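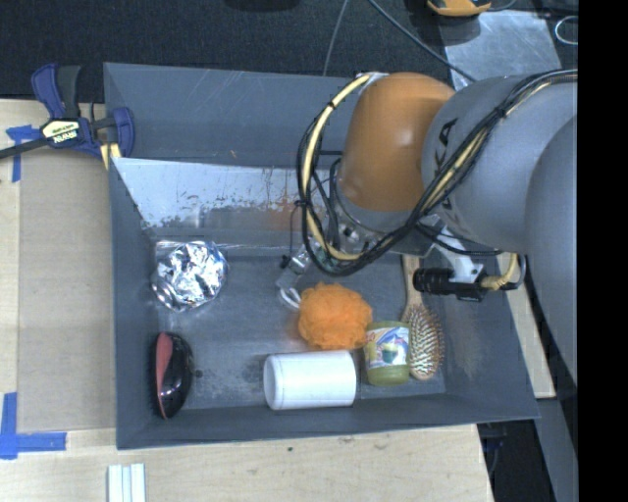 Melquiades Cuevas wants the old opening hours back, and he wants them before the weather turns. The way he tells it, he drove forty minutes in with a trailer of sorted stuff, got to the gate at ten past four and found it shut. Same thing the week after. He said so at the September meeting and he wasn't the only one.

So the hours are changing.

MEDIA RELEASE - for immediate use

Urnia reuse shop to open late on Tuesdays, new drop-off lane and free household swap

The Urnia Reuse Shop, run by Lestaleo Community Recycling, will stay open until 7.30 pm every Tuesday from the start of next month. Other days stay as they are, 9 am to 4 pm, closed Sundays and public holidays.

The late night is a six-month trial. If people use it, it stays.

Also starting next month - a separate lane for drop-offs, so those with a boot full of kitchen gear don't have to queue behind the green waste trailers. Enter by the side gate on the depot road. Follow the yellow signs. Please don't use the exit as an entrance, even if it looks clear.

"We've been hearing about the queue for ages and fair enough," said Natalia Cervantes, Lestaleo's operations manager. "Saturday mornings it goes right back to the roundabout. People give up and go home, or they put perfectly good stuff in the kerbside bin. We'd rather have it."

Last financial year the shop took in 1,425 carloads of household goods. Most was put back on the shelves. Textiles and broken small appliances made up the bulk of what couldn't be sold, and the appliances went to Skusura for parts and metal recovery.

Skusura will keep collecting under the new hours. Pick-up moves to Wednesday morning to clear whatever comes in on the late night.

What the shop takes

Crockery, glasses, pots and pans, cutlery, baking tins
Toys and games, complete if possible
Books in fair condition, no encylopedias
Hand tools and garden tools
Small furniture that one person can lift
Bikes, working or not
Small appliances with the cord still attached

What it can't take

Mattresses, car seats, gas bottles, paint, pillows, anything with mould. Paint and gas bottles can go to the main transfer station, same site, normal fees. Televisions go there too, no charge for the first two.

Clothes are accepted only if clean and bagged. One bag per visit for now, the sorting room is full.

Household swap

The first free household swap will be held on the opening late night, 5 pm to 7 pm, in the covered area behind the shop. Bring up to 19 items, take home as many as you brought. No money changes hands. Leftovers go into the shop unless you want to take them back with you.

Tables supplied. Bring your own boxes and bags, we run out every time.

Yesenia Mendoza, who ran the pilot swap in autumn, said the kitchen tables emptied first. "Get there early if you want bakeware. Jigsaws were the surprise, we had a pile and they all went. I took three myself and one has a peice missing, so that'll be coming back."

Parking for the swap is on the gravel side only. There are 300 tokens for the night, one per household, handed out at the shop counter from the Monday before. No bookings by phone.

Cost and funding

The late opening is paid for out of shop takings and a small grant from the Cervantes Family Fund (no relation to Ms Cervantes). Depot fees aren't going up to cover it. Prices in the shop - no change either, most things still under five dollars.

A feedback survey over winter drew 762 responses. A weekday evening was the top request, ahead of Sunday opening and well ahead of home collection. Home collection is still being looked at. Nothing to announce yet.

Getting there

Route 6 bus stops at the depot road corner, last bus back to the centre leaves at 7.50 pm on late nights. Footpath on the north side only. It's not well lit past the substation so bring a torch.

Media contact

Citlali Lozano, Lestaleo Community Recycling, through the depot office during business hours. Ms Cervantes is available for interviews Wednesday to Friday, mornings best. Media wanting to visit the sorting room need closed shoes and a hi-vis vest, vests can be borrowed from the office.

ENDS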